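Hand gripper pair: setup and care at the bed station

Covers the two hand-held grippers used for the Flevden cloth set. The wheeled robots have their own sheet.

Release: Cillus 1658
Last edited: Sep 4, 2020

Before a session
Power both grippers and wait for the green light on each. Read the label on the housing and enter it in the log. Close the jaws on a scrap of cotton and pull; if it slips, clean the pads.

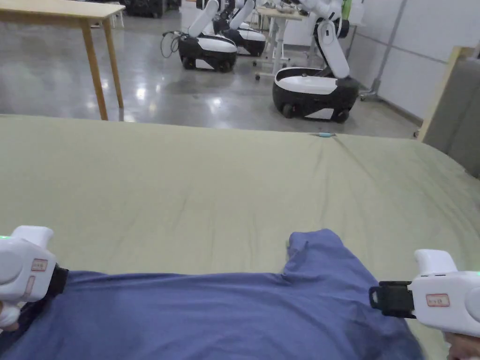 Both grippers on the blue garment, green lights on.

Finger care
Check the round-head screws at the joints and near the tips every 35 sessions. Tighten by hand only. Wipe lint from between the fingers with a dry brush.

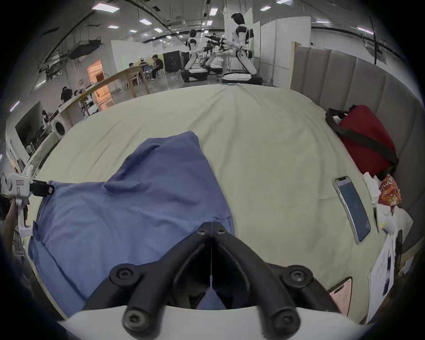 Replace the pads at 800 closures, both fingers together. Write the new count on the spares sheet, then zero the counter.

Known faults
Thick hems can hold the jaws partly open. Regrip closer to the edge.
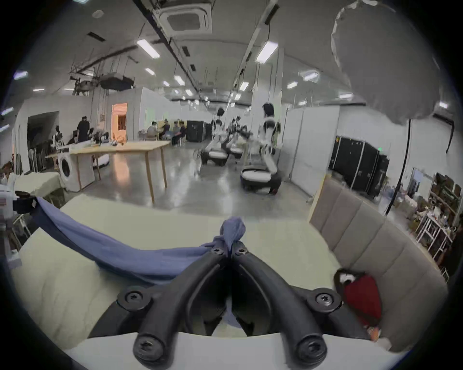

Recheck the zero position after any drop. Clips from 1690 onward use the revised zero.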